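Behind the scenes on Clikurik: "we hadn't slept and the goat had gone"

Five weeks in, and the phones at Wallby haven't stopped. The small production company behind Clikurik, the reality contest where 11 strangers run a failing guest house and get marked down by their own guests, wasn't expecting much from a late slot. We got half an hour with the series producer, in between two edit sessions. She ate a sandwich through most of it.

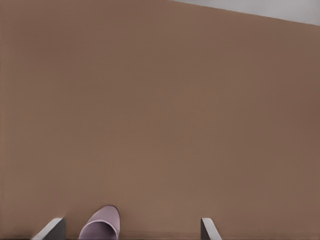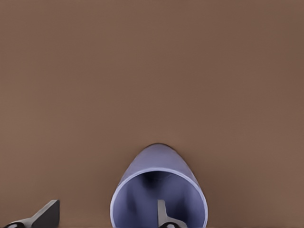 Brown surface, twice; a lavender-blue cup lies on its side in the second picture.

First things first. The name. Everyone gets it wrong, she says, including the channel. "Click-oo-rick. Stress on the first bit. It's the name of the house, it was on the gate when we found the place and we just kept it." They had a working title before that, which she won't tell us. "It had the word 'hosts' in it. Dreadful."

The idea came out of another show that fell over. Wallby had been developing a cookery format with Arlow, the bigger company it shares a building with, and the money went away in September. What they had left was a house, rented for the autumn, and a crew with nothing to do. "So somebody said, well, put people in it. And somebody else said, that's been done. And then we had a long row about whether the guests should be the ones voting, and that was the show."

It is a good rule, the voting. For anyone who hasn't seen it — the contestants live in and run the place, paying guests come and go, and at checkout each guest fills in a card. Lowest scorer at the end of the week packs a bag. No phone vote, no judges. Viewers have moaned about that, a lot.

She knows. "We get messages every night. Why can't we save so and so. And I understand it, you get fond of them. But if the public can vote then they stop making the beds, dont they? They'd just be charming on the sofa. The whole thing is they have to make the beds."

Were the guests real guests? "Yes. Real bookings, real money, they knew there was filming. They didn't know how the scoring worked until the card was in their hand." She's firm on this one and comes back to it twice. 2549 people put in for a room, she says, and most of them heard nothing back, which she's sorry about.

The casting was quicker than it should have been. She thinks it shows in the first episode, where half of them are talking over each other and you can't tell who's who. "I'd do that one again if I could. I'd have them arrive in pairs. It's a mess. People tell me they like the mess, fine, but I sat there watching it go out with a cushion on my face."

And the week everyone talks about, the week with the goat. Quick recap: storm, no power, a full house, breakfast to get out, and the animal missing from the yard. It ran as one long episode with hardly any music. "We hadn't slept and the goat had gone. That's all I remember. I was stood in a lane with a torch at 4am, and one of the camera crew was crying, and I thought, this is either very good or I'm going to have to find a new job." The goat was fine. It was in next door's greenhouse.

There was some fuss after that about whether the contestants had been pushed too hard. She puts the sandwich down for this bit. There was a welfare person in the house the whole time, she says, and anyone could walk out for an hour with no questions and no cameras. Two of them did, in that same week. "We didn't show it. We could have. It'd have been a big moment, people storming off down the drive. But we'd told them we wouldn't film it so we didn't."

The other complaint is the challenges. Midweek there's a task, usually a themed supper or a wedding party or something, and fans on the forums say it feels stuck on. She half agrees. "The channel wanted a bit in the middle you could put in a trailer. Some of them worked. The silent supper worked. The pirate one, no. I'd rather we never spoke about the pirate one."

We ask about the theme tune and get a short laugh. It's by Lodhi, the duo, who recorded it in an afternoon and then rang up asking to redo it. They were told no. "It's got a wrong note in it and I love the wrong note."

The money, then. The winner takes a share of the house's takings, so nobody knows the prize until the last night. Won't say what it's up to. "Less than you'd think, they keep burning the bacon and giving refunds."

Second series? Not signed. Wallby wants it, the channel is making the right noises, and there's talk of a diffrent building, something by the sea, with worse plumbing. She'd like fewer contestants and a longer run. She'd also like the guests to stay more than 2 nights, so that grudges have time to set in.

Favourite to win, off the record? She shakes her head, mouth full. The edit for the final isn't locked and somebody is already knocking on the door about it.

Clikurik continues this week at 9pm, with the last five in the house.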